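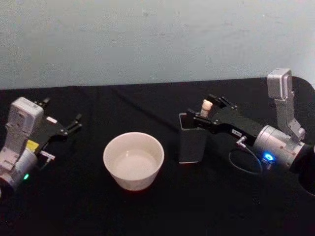 I will defend the small useless figurine to anyone who'll listen. My sister-in-law in Tarnthorpe did one of those big declutters last October and got rid of 300 things, and good for her, but now her shelves look like a dentist's office! I'd rather have the clutter (okay, some clutter). My own rule is that little guys get to stay as long as they have somewhere to go. A plain white bowl is fine, a tall dark box is better, and a cream-colored one with a round, bear-like head would look great peeking over the top of either. I own 7 of them and I'm not done shopping.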